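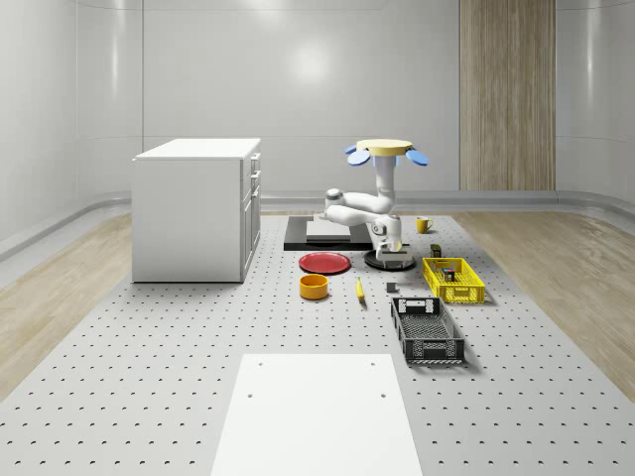

Pale curved walls and a tall wood-grain panel at the back.

Madstead council wants to spend 300 pounds a desk on making its library "calmer". I have read the plan twice and still can't find the word "books". It promises soft colours and a quiet zone, in a building that used to be quiet all over. Mélanie Turcotte, who wrote it, says visitors will stay longer. Perhaps they will. Skokent tried the same thing and cut its opening hours the following January. I'd keep the old chairs and pay for another evening.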